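Marnthorpe Teleoperation Group
Minutes of the September meeting, held in the upstairs room at Marnthorpe, 10.00 am

Present: Murray Arsenault (chair), Gun-woo Jeon, Seul-gi Geum, Ye-ji Seo (minutes)
Apologies: Hae-won Seo, who is at Marciniak until the end of the month and sends her love to all of you

1. Welcome and previous minutes

Murray welcomed everybody back after the summer and said how very nice it was to see the room warm and the biscuits out. The previous minutes were agreed with one correction: under item 4 the hand controller was said to have been returned to Marciniak, when it was in fact still in Seul-gi's desk drawer. It has now gone back, with its charger.

2. Kitchen tasks: where we are with the demonstrations

Gun-woo took us through the numbers for the simulated kitchen. We now hold 856 demonstrations that he is happy to call finished, all of them driven by remote control by one or other of us, and a further 278 are waiting to be looked over. There was a little round of applause at this, and Gun-woo asked that it be recorded that a good many of the late evening ones were Hae-won's.

He reminded us that a demonstration only counts if the person driving carries on to the end of the task and lets go of the controller cleanly. Several of the waiting ones finish with the operator still wobbling about, and he would like these trimmed if they can be saved and dropped if they can't. Seul-gi offered to go through the first 60 with him so that the two of them can agree on what a good ending looks like before anybody else joins in.

3. Driving style and the approach from above

This took up most of the morning, and quite rightly so. Seul-gi has noticed that each of us has a different way of coming down on a tall object. Murray comes straight down, slowly, and stops for a good look before closing the fingers. Ye-ji tends to swoop in at a slant and correct herself at the last moment — she accepts this with good grace — and the trained model seems to have picked up a bit of both, so that it hesitates and then lunges.
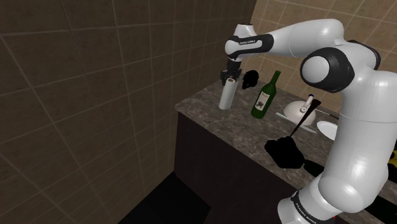

Murray felt we ought not to iron out every difference between us, as some variety in the driving is useful and we would all be bored to tears otherwise. Seul-gi agreed up to a point, but asked that we at least share a habit of pausing over the object, with the fingers open, before the final bit of the descent. After a friendly discussion this was agreed for all new recordings. Gun-woo will add a line about it to the operator notes, and asked people please to read them this time!

Ye-ji asked whether the view could be moved while driving, as she finds it hard to judge depth when the arm comes between her and the counter. Gun-woo said it could be done in Clomidora with a small change to the settings, and he will show her after lunch.

4. Guiding by hand

Kurkance have kindly offered us bench time on a real arm, so that we can try guiding it by hand and compare that with the remote control work. Murray is keen, having always found it easier to show somebody a thing than to steer it from a chair. It was agreed to record 20 hand-guided demonstrations to begin with and see how we get on. Seul-gi will write to Kurkance to thank them and ask what we need to bring.

5. Any other business

The spare headset has a loose strap and should be left alone until Gun-woo has mended it. Ye-ji would be glad of her blue mug back.

Actions
Gun-woo: operator notes; view settings; headset strap
Gun-woo and Seul-gi: review of the first 60 waiting demonstrations
Seul-gi: letter to Kurkance
Murray: book the room for next month

The meeting closed at 12.15 pm.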